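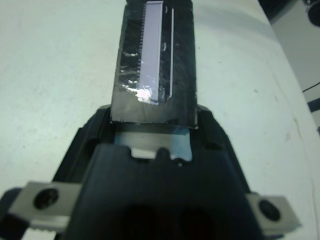

Wrist camera view with a part gripped upright over a white tabletop.

Setting Up the Wrist Camera on the Plulby Gripper
By Dale Gill

The Plulby kit from Reneron comes with the gripper, the wrist camera, one cable and a bag of screws. These steps cover fitting the camera and getting a first view you can work with. Have the arm powered off until step 4.

1. Check the finger brackets first. There is one on each side of the body. Tighten both screws by hand, then give them a quarter turn with the driver. Do not force them.

2. Slide the camera into its mount until it clicks. The lens should face the fingertips.

3. Run the cable back along the arm and clip it down. Leave enough slack at the wrist for a full turn - a tight cable will pull loose the first time the joint goes to its limit.

4. Power up and open the Kultard viewer. Pick the wrist camera from the list. Both brackets should show, one on the left and one on the right, with the gap between the jaws near the middle.

5. Close the jaws on a part near its lower end and look at the view again. A tall part will hide a good deal of the table behind it. If you need to see the work surface, tilt the camera mount one notch.

6. Set the exposure. Glossy parts throw bright spots, and a white table makes it worse. Start at 200 and go down in steps of 16 until the glare stops spreading.

7. Save the profile under a name you will recognize.

The grip force setting runs from 0 to 1000. I start low for anything wrapped in tape or film and raise it only if the part slips.

The older Grewal mount fits too, but it has no tilt, so skip that part of step 5.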